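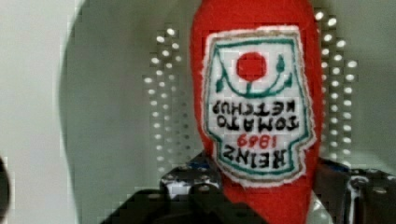 *Fig. 1. Wrist camera, bottle held at the cap end. The label reads upside down in this view.*

## Unit 5: Recording demonstrations by hand and by remote control

Course notes, Ivone Tavares. Bring these to the lab session.

### Two ways to show the arm a task

**Hand guiding.** You hold the arm and move it through the task while the joints are slack. It is quick to learn, and you feel contact directly. The drawback is that your hands and sleeves get into the camera views, and the policy will not see them at run time.

**Remote control.** You move a leader device or a hand controller and the arm follows. Your body stays out of the images. You lose most of the sense of touch, so grip force has to be judged by eye — mostly from the wrist view.

We use remote control for all graded recordings. Hand guiding is fine for finding reachable poses before you start.

### What the wrist view is for

The wrist camera moves with the gripper, so the fingers stay in the same part of the image while everything else shifts. Use it for the last stretch of the approach and for checking the grasp. In Fig. 1 the fabric is squeezed between the two fingers and the embroidered side faces the camera. Soft objects deform, so the finger gap alone is a poor signal of whether you have a good hold.

Object orientation matters here. A bottle held by the cap and one held by the base are different grasps and should get different labels in the log.

### What the overhead view is for

Use it to plan the path and to check the layout before each episode. 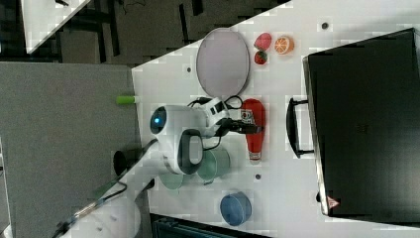
*Fig. 2. Overhead view of the table, with the gripper pointing toward the bottle.*

The bottle in Fig. 2 is lying down beside the gripper. The plate and the toy fruit are farther off, and the green cups are close to the arm. One cup is partly hidden under it. Anything the arm covers from above has to be found some other way, so look at the table itself before you move.

Keep track of the cable as well. A turn of the wrist that looks short on screen can pull a loop tight.

### Recording procedure

1. Set the layout and write it in the log.
2. Move the arm to the start pose.
3. Start recording, then wait a moment before moving.
4. Do the task at one steady pace. Small corrections are fine, long pauses are not.
5. Open the gripper fully at the release and back away.
6. Stop, mark the episode keep or discard, and add a note if you discard.

Do not delete discarded episodes. The May group logged 651 episodes, and the discard notes were the most useful part when Lok-yiu Cheng went back over the failed grasps.

### For next time

Each pair records on one object of their choice, varying its position and orientation between episodes. The class target is 1,000 kept episodes. Questions about the log format go to Edivaldo Mendonça.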